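**Wukwood Serving Tray, rectangular, beige**

Sold singly or in packs of 6. Ships from our Trunport warehouse.

The Wukwood is a plain serving tray for break rooms, church halls, small cafes and home use. It has a low rim on all four sides and a flat base, so cups stand level. The corners are rounded on the inside and wipe out easily with a cloth.

We have carried the tray since Varnuseck stopped making its older oval model. Customers who have the oval one should note that the two do not nest together. If you are replacing part of a set, order enough of the new trays to keep each stack the same.

**Details**

- Shape: rectangular
- Color: beige (gray is due back in March)
- Stacks up to 12 high
- Top rack dishwasher safe
- Not for oven or microwave use
- Warranty: 2 years against cracking and warping

**Care**

Wash before first use. Tea and tomato sauce will mark the surface if left overnight. A paste of baking soda and water takes out most stains. Do not use steel wool or a scouring powder. Let trays dry fully before stacking, or they will stick together and the rims can get scuffed when you pull them apart.

**Matching items**

The Nnaji round basket is sold separately and goes well with the tray for rolls, fruit or packaged snacks. Tray liners are sold by the roll and need to be trimmed at one end to fit.

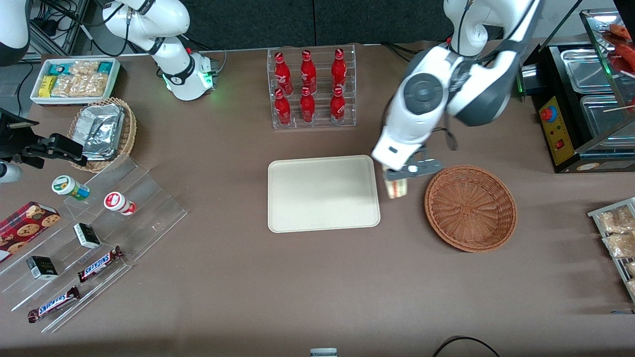

*Beige rectangular tray with a round brown wicker basket and a wrapped sandwich.*

**Ordering**

Orders placed before noon go out the same day, except Sunday. Single trays ship in a padded mailer and packs ship in a carton. Returns are accepted on unused trays in the original wrap. We cannot take back liners once the roll has been opened.

For quantity pricing, write to Yetunde Eze in sales. For warranty claims, send a photo of the damage and your order number to Ngaio Brunton. Replacement trays go out with the next regular shipment.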